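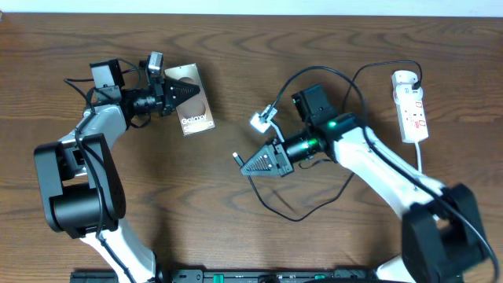 A Lollora, loja de reparações que muita gente de Inmont conhece desde os tempos dos telefones de teclas, volta a abrir em outubro a sua recolha de telemóveis e carregadores, e desta vez com mais calma e mais horas do que na primavera, quando houve quem tivesse de voltar para casa com o saco ainda cheio. Na edição anterior foram entregues quase 400 aparelhos, alguns com a película do fabricante ainda colada, outros com histórias compridas que os donos fizeram questão de contar ao balcão (e ainda bem!).

A ideia continua a ser simples: leva-se o telefone que está esquecido na gaveta, de preferência com o cabo, e na loja experimenta-se se carrega, se liga e se ainda pode servir a alguém. Os que estiverem em condições seguem para a escola Aubert, que pediu 17 para as aulas de fotografia. 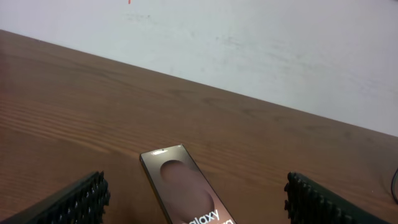 Um Samsung Galaxy sobre a mesa de madeira.

Antes da entrega, a Lollora pede que se faça uma cópia das fotografias e dos contactos, que se retire o cartão SIM e que se termine a sessão nas contas. Quem não se entender com os menus pode pedir ajuda ali mesmo, sem vergonha nenhuma, que há sempre duas pessoas ao balcão e a paciência é muita. Os cabos também são bem-vindos, mesmo sozinhos, mesmo enrolados uns nos outros como costumam sair das gavetas.

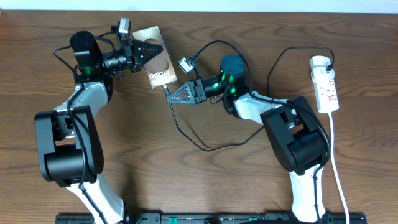

O telefone de tom acobreado e o fio preto do carregador.

A recolha funciona todas as tardes até às 17 horas, no espaço Gredix, ao lado da loja, e prolonga-se por seis semanas. A entrada é livre e não é preciso marcar. As baterias inchadas devem ser entregues em mão ao balcão, nunca deixadas na caixa da entrada.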